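Rollham Naschset - zwei goldene Tabletts, Schraubglas und Trichter

Artikel 245 - sofort lieferbar

Ich gebe es zu, mit diesem Set fing bei mir alles an. Ich wollte eigentlich bloß ein Tablett für die Bonbons auf der Küchentheke, und dann habe ich so lange an der Zusammenstellung herumgeschoben, bis ein ganzes Set daraus wurde (mein Kollege Cletus Gallagher kann davon ein Lied singen!). Die Tabletts sind aus Metall, goldfarben, eins größer und rechteckig, eins kleiner. Ins kleine kommt bei mir der bunte Haufen zum Zugreifen, im großen liegen die Süßigkeiten locker verstreut, dann findet man seine Lieblingsfarbe schneller.
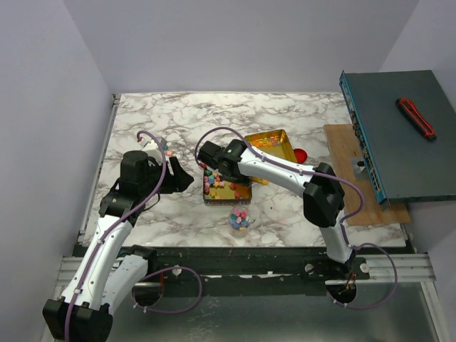

Abwischen geht ganz leicht, feuchtes Tuch, nachtrocknen, fertig. In die Spülmaschine bitte nicht, da wird das Gold mit der Zeit stumpf - ich habe es im März mit meinem eigenen ausprobiert und mich schön geärgert. Auf Marmor oder Marmoroptik sehen sie für meinen Geschmack am besten aus, auf dunklem Holz gehen sie aber auch.

Zum Set gehören außerdem ein durchsichtiges Kunststoffglas mit Schraubgewinde und der Trichter in Orangegelb. Das Glas fasst 900 ml und ist wirklich glasklar, man sieht also sofort, wann Nachschub fällig ist. Den Trichter mag ich besonders gern, weil er so eine schöne weite Öffnung hat. Für Streusel, Liebesperlen und kleine Dragees ist er prima, bei dicken Kaubonbons bitte von Hand einfüllen, die bleiben im Hals stecken. 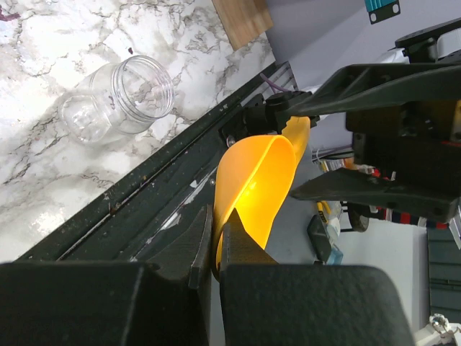
Kunststoffglas und Trichter aus dem Rollham Naschset

Lieferumfang: 2 Tabletts, 1 Kunststoffglas mit Deckel, 1 Trichter
Süßigkeiten: nicht enthalten
Preis: 18 Euro, ab 20 Sets bitte Staffelpreis anfragen

Wer lieber Silber hätte: Die Serie Vallo hat dieselben Größen, nur ohne Trichter. Den kann man aber einzeln dazubestellen, schreibt es einfach ins Bemerkungsfeld. Bestellungen, die bis Montag um 12 Uhr da sind, packe ich noch am selben Nachmittag.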